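Vallow Street Kitchen Starts Sorting Table for Used Dishes

2/28/25

The community kitchen on Vallow Street has changed the way it clears up after lunch. From this month, guests do not leave their plates on the seats or carry them to the sink. They bring them to a sorting table near the back door, where the leftovers, the wrappers and the dishes are separated before anything is washed.

The kitchen serves lunch in the old Engelbrecht warehouse and opened there last July. In the first weeks it was small, and one person could wash everything between two sittings. By the end of the year it had served 3,000 meals, and the sink was the slowest part of the day. Foil and paper went into the water together with the plates, and twice the drain had to be opened by a plumber. The second visit cost the kitchen 400 dollars.

"We were spending money on the pipe and not on the soup," the kitchen wrote in its winter letter to supporters. The same letter asked guests to help with a new system, and many of them answered with ideas. One was to put the trays and the rack side by side, so that a plate has only a short way to go. Another was to keep a clear box within reach, because people like to see what is inside before they put something in.
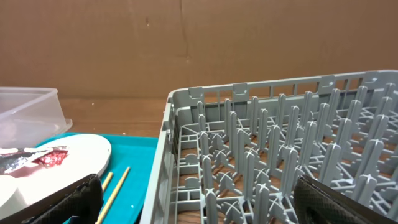
By Our Neighborhood Reporter
Zorklow District News

The table is simple. A plate is first put down on a teal plastic tray, together with whatever came with it – chopsticks, a bit of foil, a paper napkin. Wrappers are taken off and thrown away. The chopsticks are collected apart from the plates, and the dishes go to the gray rack in the order they will be washed. Crumbs are wiped from the wood after each sitting.

Plates in the kitchen are mostly white, and many are oval. They came from the Tolledis Hotel, which gave away its old tableware when the dining room there was closed. The kitchen received 84 of the oval ones, and it says they are strong and easy to stack, although they need more space in a rack than round plates do.

The trays, the rack and the boxes were paid for from a collection among the shops of the district. It brought in 1,288 dollars. What is left will be used for a second rack and for a new hose at the sink. The kitchen would also like to buy a better bin for food scraps, with a lid that closes well, before the warm months come.

Some guests found the change confusing in the first days, especially those who come late and eat quickly. A short notice in three languages now hangs at the entrance, and the servers remind people when they hand out the food. The kitchen says the washing is finished earlier than before, and the second sitting can begin on time.

Wooden chopsticks are still a question. They are used once and fill the trash bags fast, but washing reusable ones takes time that the kitchen does not have at the moment. A trial with metal chopsticks is planned for one sitting a week. Guests may also bring their own from home – they only have to keep them away from the tray.

Lunch on Vallow Street is open to everybody, and no registration is needed. Clean containers with lids are welcome at the back door during opening hours. Glass jars cannot be accepted.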